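Hergate Rentals – Move-Out Inspection Checklist
Unit 12, Skyrme Court
Prepared for Pudura Property Management, September

Entry and hallway
Front door, deadbolt: OK. Strike plate has one loose screw.
Smoke alarm: sounds on test. Manufacture date still in range.
Closet door: off lower track. Reset during inspection.

Kitchen
Range, four burners: all light. Anti-tip bracket missing – install before relisting.
GFCI outlets: left of sink trips and resets. Right of sink does not trip. Replace.
Under sink: no active leak. Old stain on cabinet floor, dry to meter.

Bathroom
Exhaust fan: runs, noisy. Monitor.
Caulk at tub: split at the drain end. Recut and reseal.

Bedroom
Window: opens fully, lock engages. Screen torn, lower corner.
Carpet: wear at doorway, normal for length of lease.

Mechanical
Water heater: Clalance tank, relief valve piped to floor drain. OK.
Electrical panel: 200 amp, directory incomplete. Relabel.

Charges proposed: screen and closet track, $200 total. All other items to owner.
Key set 526 returned complete. 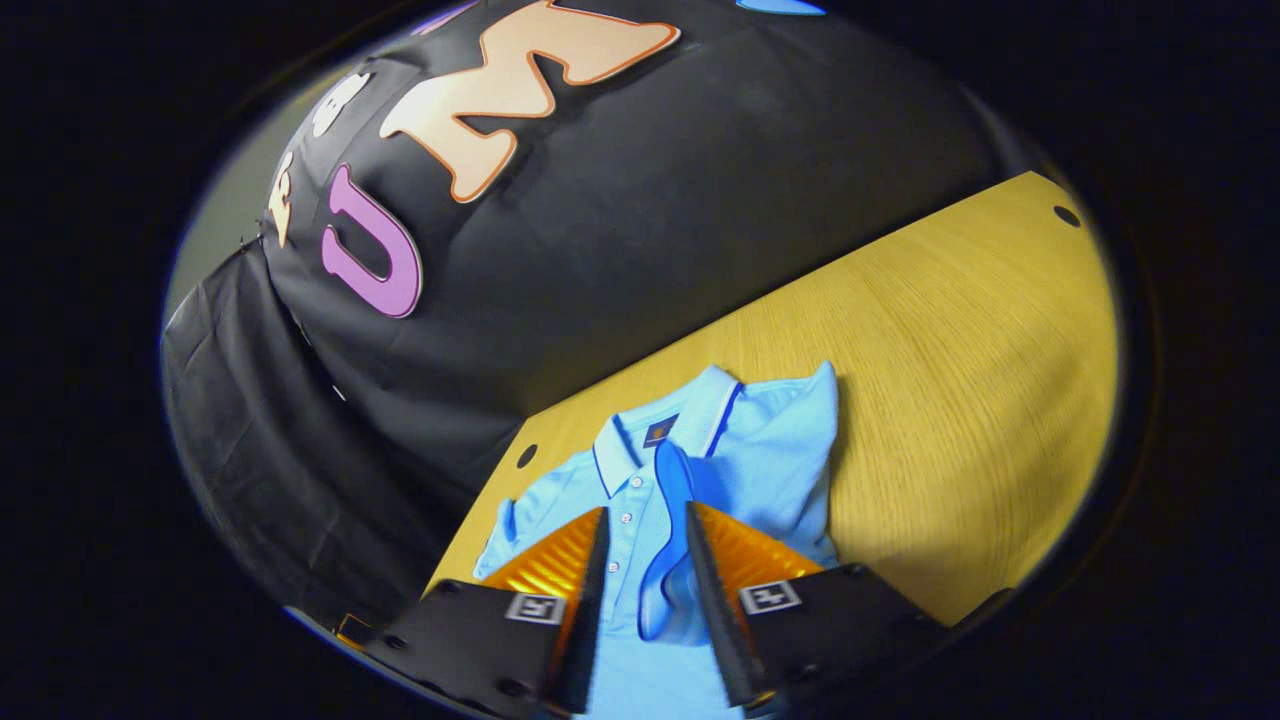
Can the unit be shown to applicants before the repairs are finished?
Showings may go ahead, but the outlet and the anti-tip bracket must be signed off before a new lease starts.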